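Robots at Work: A Page for Young Readers

At the Lendley parts center, people used to lift parts out of deep bins all day. One worker could move 1000 parts in a shift. It made backs and shoulders sore.

Now a robot arm does much of the lifting. Keerthana Rajan used to pick parts by hand. She took a training course for 20 days and now looks after two robots. She checks them each morning and stops them if a part gets stuck.

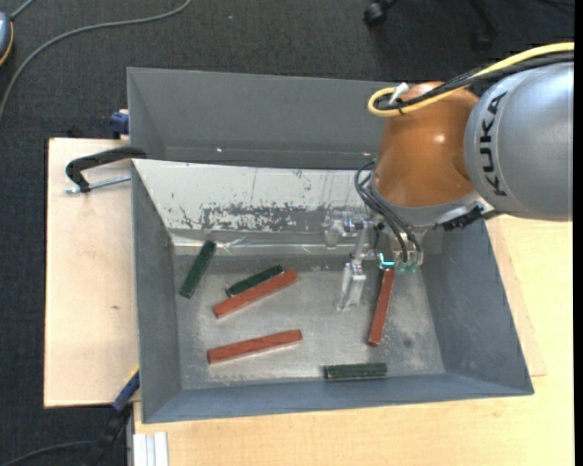 Picking things out of a bin is harder for a robot than for a person. Parts do not lie in neat rows. The red-brown and green blocks in the metal bin point in different directions, and two of them lie side by side. The robot must find a block and choose where to take hold.

Some jobs have changed, and workers may ask to learn a new one.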